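Ticket 725
Property: Wedham, unit 26
Category: Laundry / washing machine
Opened: 2018-11-22
Status: Waiting on parts

Reported problem
Washer stops before the final spin and the clothes come out heavy with water. Tenant has run it 2 times on the normal program with the same result. No leak on the floor. Door unlocks after a few minutes as it should.

First reply, Jonder support desk
Please check the load first. One large item on its own can bunch up on one side and the machine will cancel the spin. Take everything out, run a spin-only cycle with the drum empty, and report back. Also close any buckles or clips before washing and put small items with metal parts in a mesh bag.

Update from tenant
Spin-only with nothing in it got further but still stopped with 7 minutes left. Humming noise at the point where it should drain. Red item with the buckle is out and in the basket. Nothing found in the drum by hand. I have not opened the round cover at the bottom because I can't read the instructions on the front. 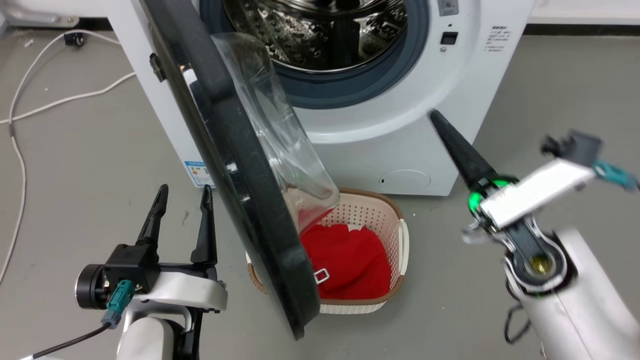 Attachment 1: washer with door open, basket on floor

Reply, Jonder support desk
Thank you. The round cover low on the front is the drain filter. Steps:

Switch off and unplug. Move the basket out of the way.
Put a shallow tray and an old towel under the cover.
Open the cover at the small slot on its left edge. A coin works.
Turn the filter slowly and let the water run out before removing it.
Clear any lint, rinse, refit until tight.
Run a short rinse and spin with no clothes.

While the door is open, pull back the rubber gasket at the bottom and feel inside the fold for coins or hairpins.

Update from tenant
Did all of that. Got a lot of lint and one shirt button out of the filter. Gasket fold was clear. Rinse and spin finished once, then the next one stopped again with the same hum.

Technician note
Visited unit. Filter clean, drain hose not kinked, outlet at the wall clear. Pump hums but the impeller sticks on some starts. Same pump was noted as noisy in July, no work done then. Replacement ordered from Kandpal. Tenant can use the shared machine on the ground floor until it is fitted.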